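Laundry and Linen Sorting Assistant (part-time), Koltano House

Reference 851 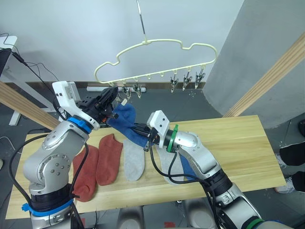
Backlund Residential Services wishes to appoint a Laundry and Linen Sorting Assistant to join the household team at Koltano House. The post is part-time, permanent, and open to applicants with or without previous experience of laundry work.

About the service

Koltano House provides long-stay accommodation for adults who need help with daily living. Residents' personal clothing is washed, dried and returned on site. Bedding and towels are sent to an outside contractor and do not form part of this post, except that the Assistant will check deliveries against the docket and put them away.

Personal clothing is the part of the service that residents and their families notice most. A review carried out by the household team found that small items, and socks in particular, accounted for the greater share of the complaints received. Socks were returned singly, paired with a near match, or left in the unclaimed basket until the end of the month. The duties of this post have been rewritten with that finding in mind.

Main duties

The Assistant will collect finished loads from the drying room and bring them to the sorting table. Small items are to be laid flat and grouped by colour before any pairing begins. Pairs are matched on colour, length and heel shape, and then checked for the resident's name tape. Socks that are to be aired are pegged or clipped to hangers in pairs; those ready for return are folded once and placed in the resident's tray. Socks should not be rolled into a ball, as this stretches the cuff.

The Assistant will also:

fold or hang shirts, trousers, nightwear and knitwear according to the care label;

keep the record of unmatched items and review it with the Household Supervisor at the end of each shift;

set aside clothing that needs mending and enter it in the repairs book;

sew or press on name tapes for new residents;

return completed trays to residents' rooms, knocking and waiting for an answer before going in;

keep the sorting table, shelves and hanging rail clean and clear.

From time to time the Assistant may be asked to help in the dining room during staff absence. This will be agreed with the postholder beforehand.

Person specification

Applicants should be able to show that they work carefully and at a steady pace, and that they can tell close shades apart, including navy from black and the various greys. Reasonable adjustments, such as a daylight lamp at the table, are available and will be discussed with any applicant who would find them helpful. The postholder must be able to follow simple written instructions and keep a legible record.

Much of the work is done standing, although a high stool is provided. Full trays can be carried by trolley and the building has a lift.

Experience in a laundry, clothing shop, hotel or care setting would be welcome but is not required. Respect for residents' privacy and belongings is essential – a worn pair of socks may matter a good deal to the person who owns it.

Hours, pay and conditions

The post is for 14 hours per week, worked as two morning shifts. Shifts begin at 7.30 a.m. Pay is at the second point of the household staff scale, details of which are included in the application pack. Annual leave is granted in proportion to hours worked. Tunics are supplied and laundered by the employer; flat, closed shoes are to be provided by the postholder.

The appointment is subject to two satisfactory references and to the checks normally required for work in residents' rooms. New staff complete a probationary period of five months, during which they will be supported by Ghassan Kassab, Household Supervisor.

How to apply

Application packs may be obtained from the reception desk at Koltano House or requested in writing from Erdal Oral, Staffing Officer. Please quote the reference number given at the head of this notice. A curriculum vitae may be enclosed but will not be accepted in place of the completed form.

Shortlisted applicants will be invited to a short interview and a practical exercise at the sorting table. The exercise consists of sorting and pairing one mixed load and completing the record of unmatched items – no preparation is needed. Interviews will be held in February, and travel costs within the county will be refunded on production of a ticket or receipt.

Applicants who wish to see the laundry before applying may arrange a visit through reception.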